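示教学习(机器人)

示教学习,又称演示学习、模仿示教,指由人先完成或引导完成一项操作,系统记录其中的运动、力与视觉信息,再由机器人复现或从中学习控制策略的一类方法。英文文献中对应的名称有 learning from demonstration、programming by demonstration 和 imitation learning,三者侧重略有差别:前两者强调示教这一信息来源,后者多指由数据拟合策略的算法。按示教者与机器人之间的耦合关系,通行的分类为拖动示教、遥操作示教和脱机手持示教三类。本条目主要叙述后两类在操作任务中的应用,工业机器人示教盒编程只作简要说明。

目录
1 术语
2 沿革
3 分类
4 手持示教装置
5 位姿测量
6 数据记录与同步
7 示教流程
8 典型任务
9 从示教到策略
10 误差来源
11 数据质量与评价
12 局限
13 参见
14 参考资料

术语

示教者:执行或引导操作的人。在遥操作文献中也称操作员。

示教片段:从约定的起始状态到约定的终止状态之间的一次完整记录,通常包含图像序列、末端位姿序列和夹爪开度序列。英文为 episode 或 demonstration,中文资料中译名不统一,有“演示”“轨迹”“回合”等写法。

末端执行器:安装在机械臂末端、与物体直接接触的部件。夹爪是其中最常见的一种。

对应问题:示教者的身体结构与机器人不同时,如何把前者的动作映射为后者可执行的动作。对应问题在拖动示教中基本不存在,在直接拍摄人手的方法中最为突出,手持夹爪介于两者之间。

开度:夹爪两指之间的距离,或与之单调对应的量。开度可由编码器直接读出,也可由图像中指端的位置推算。

沿革

早期工业机器人的编程即带有示教性质。20世纪下半叶,喷涂与焊接机器人普遍采用示教再现方式:操作者用示教盒或直接牵引机械臂经过若干路径点,控制器存储各点的关节角,生产时依次回放。回放不含对环境的感知,工件位置必须由夹具保证。

20世纪80年代起,研究者开始尝试从示教中提取可泛化的结构,例如把连续动作切分为抓取、移动、放置等符号化步骤。符号化方法对规则的装配任务有效,对接触力变化较大的任务则难以给出稳定的切分。

其后出现了以参数化轨迹表示示教的方法,代表性的有动态运动基元与高斯混合回归。一条或少数几条示教即可确定参数,目标点移动时轨迹可随之变形。这类方法至今仍用于轨迹形状明确、感知要求不高的场合。

深度网络用于视觉运动控制后,策略可以直接以相机图像为输入,所需示教数量随之上升,采集效率成为主要约束。低成本主从式遥操作装置和脱机手持装置都是在这一背景下得到推广的。两者的共同思路是降低每一个示教片段的时间与设备成本,区别在于采集时是否需要机器人在场。

分类

拖动示教

拖动示教中,示教者握住机械臂本体并引导其运动,机械臂处于重力补偿或低阻抗状态,关节编码器同步记录。所得轨迹必然满足机器人的运动学约束,力矩信息也可一并获得。缺点有二:示教者的手和身体常进入相机视野,造成训练图像与执行图像不一致;双臂协调任务往往需要两人配合,动作节奏难以统一。

遥操作示教

遥操作示教中,示教者通过中间装置发出指令,机器人实时执行。中间装置包括同构或缩比的主臂、六自由度手柄、虚拟现实控制器以及外骨骼。主从式装置按关节一一映射,示教者能够感知机械臂的构型,接近奇异位形或关节限位时较易察觉。手柄类装置只给出末端目标位姿,须由逆运动学求解关节角,遇到构型切换时可能出现突跳,控制器一般对指令速度加以限幅。

遥操作的延迟由采样、传输、求解和伺服几部分组成。延迟较大时,示教者倾向于采取“移动—等待—再移动”的操作方式,这种停顿会进入数据,训练出的策略也随之带有停顿。带力反馈的装置可缓解接触阶段的过冲,但双边控制的稳定性与延迟直接相关,反馈增益通常只能取得较低。

脱机手持示教

脱机手持示教不使用机器人本体。示教者手持与机器人末端几何相近的夹爪完成任务,装置自带传感器或由外部系统测量其位姿。示教者可以直接感受接触力,动作速度接近徒手操作,采集地点也不受机械臂安装位置限制。代价是轨迹未经运动学校验,须在后处理阶段筛除机器人不可达的片段。

三类方式的比较见下。

方式:拖动示教
机器人在场:需要
触觉反馈:有,受机械臂惯量与摩擦影响
运动学可行性:由本体保证
双臂任务:困难

方式:遥操作示教
机器人在场:需要
触觉反馈:无或有限
运动学可行性:由本体保证
双臂任务:可行,需一定训练

方式:脱机手持示教
机器人在场:不需要
触觉反馈:直接
运动学可行性:需后处理校验
双臂任务:可行

手持示教装置

手持夹爪一般由壳体、手指、驱动手指的扳机或连杆、相机以及位姿测量部件组成。壳体的外形首先受握持方式制约。枪式握持的手腕负担较小,适合水平方向的操作;笔式或柱式握持便于自上而下的抓取,但长时间使用时前臂易疲劳。

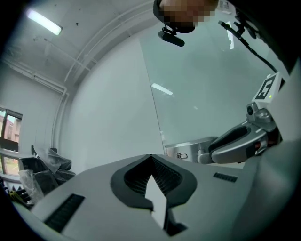 手指的几何形状应与机器人端一致,接触面材料的摩擦系数也应相近。实际做法多为两端共用同一型号的指套,磨损后成对更换。若手持端采用柔性指而机器人端采用刚性指,同一开度对应的夹持力会有明显差异,策略在抓取薄壁或易变形物体时容易失效。

相机的安装位置有三种常见方案。腕部相机固定在夹爪壳体上,视野随夹爪运动,手持端与机器人端的图像最易保持一致。头部相机佩戴于示教者头部,或安装于机器人的对应位置,提供全局视野,但人的头部运动幅度大于多数机器人。固定相机架设于工作区外侧,主要用于标定、复核和事后标注,较少直接作为策略输入。

腕部相机多使用广角或鱼眼镜头。广角视野能在近距离操作时保留足够的背景特征,有利于视觉定位,也使策略在物体被手指遮挡时仍可参照周围环境。鱼眼图像是否需要去畸变尚无统一意见,部分实现直接以原始图像训练,前提是两端使用相同的镜头与安装角。

质量是另一项设计约束。装置过重时,示教者会不自觉地借助台面支撑手腕,或缩短伸臂距离,使数据的工作空间分布偏向近身区域。Pullavo 系列手持夹爪的早期型号将电池置于壳体前部,后续型号改为后置,重心移近握持点,并将数据线改由壳体底面引出。

位姿测量

手持装置的末端位姿可通过以下途径获得。

视觉惯性里程计与即时定位建图。利用装置自带的相机和惯性测量单元估计位姿,不依赖外部设备。在纹理丰富的环境中精度较好;面对白墙、玻璃或大面积反光表面时,特征点数量下降,可能发生漂移或跟踪丢失。

基准标记。在装置上固定印有方形编码图案的平板,由外部或头部相机识别。已知标记边长和相机内参时,单帧图像即可解出标记相对于相机的六自由度位姿。标记编码用于区分左右手或不同装置。该方法的主要误差来自标记在图像中所占像素过少、观察方向接近正对时的姿态歧义以及运动模糊。标记板变形或翘边也会引入系统误差,因此多采用硬质基板。

光学动作捕捉。由多台红外相机跟踪反光球,精度高,延迟低,但覆盖区域固定,部署成本较高,反光金属件可能被误识别为标记点。

基站式跟踪。借用虚拟现实设备的定位系统,部署较动作捕捉简便,遮挡较多时跳变明显。

多种途径可以组合使用。常见的组合是以惯性测量提供高频的短时运动,以基准标记或视觉建图修正低频漂移,两者在滤波器或因子图中融合。双手任务还要求左右装置处于同一坐标系。若两只装置各自建图,须通过共同观测的特征或标记求取两张地图之间的变换;由同一台头部相机同时观测两块标记板时,可直接得到左右末端的相对位姿,绝对位姿则仍取决于头部相机自身的定位。

手眼标定在装置组装后进行一次,更换相机支架或指套座后重新进行。标定量包括相机至指端中心的变换、标记板至指端中心的变换和开度零点。开度零点漂移往往比位姿误差更难察觉,其典型表现是机器人在手指尚未完全闭合时即开始提升物体。

数据记录与同步

各传感器的采样频率不同,记录时均须附带时间戳。以主机接收时刻作为时间戳的做法简单,但包含传输抖动;以硬件触发或曝光中点作为时间戳较为准确,需要传感器固件支持。没有硬件同步条件时,可在每次采集开始时执行一段约定动作,例如让两只夹爪快速开合,再通过互相关求取各数据流的时间偏移。

Haklow 格式是一种用于双手示教数据的存储约定,其说明文件初稿于2023年12月6日公布。该格式规定每个片段为一个独立目录,图像以视频流保存,低维信号以列式文件保存,元数据中登记装置编号、标定版本、示教者代号和任务文本。位姿以平移向量加四元数表示,四元数分量顺序须在元数据中写明。开度以毫米为单位,缺测帧填空值,不得以前值代替。

元数据中的任务文本宜使用动作与对象明确的短句,如“用右夹爪下压门把手并将门拉开”。同一任务在不同批次中使用不同措辞,会给以语言为条件的策略带来额外的变化量,是否保留这种变化由使用者决定。

示教流程

一次采集通常按下列顺序进行。

(1)检查标定版本、存储空间和电量,确认各数据流正在更新。
(2)布置物体。物体初始位置按预定分布选取,或由程序随机给出。
(3)夹爪置于起始姿态,手指张开,保持静止。
(4)开始记录,执行任务。
(5)到达终止状态后保持静止,结束记录。
(6)标注结果为成功、失败或作废。
(7)复位物体,进入下一片段。

失败片段是否保留取决于用途。行为克隆通常只使用成功片段;带有失误与纠正过程的片段如最终成功,一般予以保留,其中的纠正动作有助于策略从偏离状态恢复。作废指设备故障或外界干扰造成的记录,应与任务失败分别登记。

示教者之间的习惯差异会形成多峰分布。对同一只锅,有人从侧面捏住提环,有人夹住锅沿;对同一扇门,有人先松开把手再推门,有人保持下压直至门体离开门框。多峰分布对以均方误差为目标的策略不利,平均后的动作可能不属于任何一种有效方式。处理办法有两种,一是在操作规程中限定动作方式,二是采用能够表达多峰分布的策略模型。

新示教者在开始阶段的动作通常偏慢且多停顿。Weerakoon 与 Siriwardena 在一项小规模比较中,让7名未接触过手持夹爪的参与者各完成40个片段,以后半部分片段的轨迹平滑度作为熟练程度的指标。该研究建议将练习片段单独存放,不与正式数据混合。

典型任务

抓取与放置

抓取与放置是最基本的任务类型,主要变化因素为物体形状、初始姿态和背景。带有光滑弧面的金属容器对装置要求较高:表面高光随视角移动,干扰视觉特征;侧壁与手指之间接近线接触,夹持时容易转动。示教中常选取边沿、提环或把手作为接触部位,并在接触前减速。

双手协调

双手任务分为对称型和非对称型。搬运大件物体属于对称型,两末端的相对位姿应保持近似恒定,相对位姿误差会直接转化为内力。一手固定、一手操作属于非对称型,例如扶住容器并揭盖。采集非对称任务时,应避免固定手长时间静止造成该侧动作数据方差过小,训练中可对两侧动作分别归一化。

开门

开门属于带约束的接触任务,可分为接近、握持把手、转动把手、推拉门体和脱离几个阶段。杠杆式把手绕固定轴转动,末端轨迹为圆弧;门体绕铰链转动,轨迹为另一圆弧。若锁舌已脱开而把手仍处于下压位置,两种转动可同时进行。手持示教时,人手的柔顺性自然满足上述约束,记录的轨迹与理想圆弧之间仅有小的偏差。机器人以位置控制方式复现时,同样的偏差会产生较大的侧向力,故执行端一般采用阻抗控制,并在垂直于运动方向的轴上取较低刚度。

夹持点的选择影响所需的转动力。夹持点靠近杠杆自由端时力臂较长,所需力较小,但末端行程随之增大,手指与把手之间的相对转角也须由手腕或指面滑动来补偿。夹持点靠近转轴时情况相反,且壳体与门板之间的间隙更小。 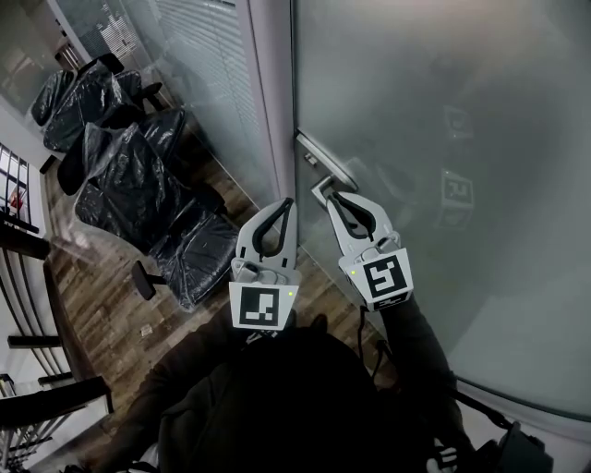
手持夹爪示教开门:右侧夹爪夹住磨砂玻璃门的杠杆式把手,两侧夹爪均带有方形基准标记板。

玻璃门对感知有额外影响。透明或半透明面板在深度相机中常返回空值或面板后方物体的距离,磨砂面板的深度读数则不稳定。面板上可能出现基准标记的镜像,镜像图案的手性与原图案相反,多数编码字典不会将其解码为有效编号,但边框检测阶段仍会产生候选区域,增加计算量。标记较小、图像模糊时应提高解码的汉明距离要求,并以上一帧位姿作连续性检验。

从示教到策略

行为克隆将示教片段视为监督学习样本,以观测为输入、动作为输出进行拟合。其主要问题是误差累积:策略一旦偏离示教分布,所见状态不再有样本支持,后续误差继续放大。缓解措施包括动作分块预测、在输入中加入噪声,以及由示教者在机器人执行过程中介入纠正。

动作分块指策略一次输出未来一段时间内的动作序列,执行其中的前若干步后重新预测。分块能减弱示教中停顿造成的影响,并降低对推理频率的要求。块长过大时策略对扰动反应迟缓,在接触阶段尤为明显。

生成式策略以扩散模型或流匹配模型表示动作分布,对多峰示教数据的拟合优于单峰回归,推理需要多步迭代,实时性须通过减少迭代步数或异步执行来保证。

手持数据用于机器人时,动作宜以相对位姿表示,即以当前末端坐标系为参考描述后续位姿。相对表示不依赖全局坐标系,采集与执行两端无须使用同一世界坐标原点。双臂系统另需输入两末端的相对位姿。

执行延迟也须补偿。手持数据中的观测与动作来自同一时刻,机器人端则存在图像延迟和伺服滞后。常用做法是分别测出两项延迟,执行时舍去已经过期的动作,从时间上对应的步开始下发。

误差来源

几何误差:指套磨损、标记板松动、相机支架受力变形。

时间误差:时钟漂移、丢帧、视频编码缓冲。

视觉差异:示教者的手臂、衣袖与机器人连杆外观不同;线缆走向不同;执行端照明与采集端不同。腕部相机视野中若含有示教者身体,可通过裁剪或掩膜去除。

动力学差异:手持装置的惯量远小于机械臂末端,人可以完成的急停与急转未必能由机器人跟踪。

标注误差:片段起止点不一致、成功判据含混、左右装置编号对调。左右对调在单个片段中不易发现,可由初始帧中两末端的相对方位自动检查。

数据质量与评价

片段级检查项目一般有:位姿序列的连续性、标记检出率、开度信号的范围、各数据流时长是否一致、起止姿态是否满足约定。集合级检查项目有:初始状态的覆盖范围、片段时长分布、不同示教者所占比例。

Plornon 数据集是采用上述检查方法的一个小型双手操作数据集,公开部分包含303个成功片段,分为4类任务。其说明文件将片段按采集场地划分训练集与测试集,同一场地的片段不跨集合出现。按片段随机划分会使测试集与训练集共享背景,所得成功率偏高。

策略评价以真机成功率为主要指标。报告中应给出试验次数、初始状态的选取方法、允许的最长执行时间以及人工干预的判定规则。离线动作误差与真机成功率的相关性较弱,只宜用于排查训练异常。对于开门一类多阶段任务,分阶段统计比单一成功率更能反映失效位置,例如分别统计到达把手、转动到位和门体打开的比例。

局限

脱机手持示教不记录关节层面的信息,对冗余机械臂而言,同一末端轨迹对应无穷多组关节轨迹,避障和限位须由执行端另行处理。装置通常不测量夹持力,以开度代替力的做法在刚性物体上分辨力不足:手指闭合后开度不再变化,而夹持力仍可能继续增大。在指根加装应变片或在指面加装触觉传感器可部分解决这一问题,但增加了标定与维护工作。

平行或近似平行运动的两指夹爪不能覆盖手内操作。对旋转瓶盖、翻转小零件等任务,示教者须借助反复换抓或环境接触完成,效率低于徒手操作。Poirier 结构在一侧手指末端增加可转动指垫,可使夹持物绕指垫轴线被动转动,适用范围限于绕该轴的转动。

场地记录还涉及肖像与隐私。头部相机和固定相机可能拍入示教者或旁人的面部,公开前一般作像素化或模糊处理。处理应在原始分辨率上完成,并同步应用于各视角;仅处理主视角而遗漏其他相机的情况在早期数据集中较为多见。显示器、证件和门牌上的文字同样属于检查范围。

参见

示教再现
遥操作
行为克隆
手眼标定
阻抗控制
基准标记
视觉惯性里程计

参考资料

[1] Weerakoon, Kumudini;Siriwardena, Gayan. 手持夹爪示教中的练习效应. 技术报告.
[2] Abeysekara, Asanka. 双手示教数据的时间对齐方法. 会议论文.
[3] Wan, Qianru. Haklow 格式说明(初稿).
[4] Gunawardena, Farzana;Abeysekara, Asanka. Plornon 数据集的划分与复核. 技术报告,2月修订版.
[5] Wan, Qianru;Gunawardena, Farzana. 带可转动指垫的两指夹爪:Poirier 结构. 会议论文.

分类:机器人学 | 机器人控制 | 人机交互 | 机器学习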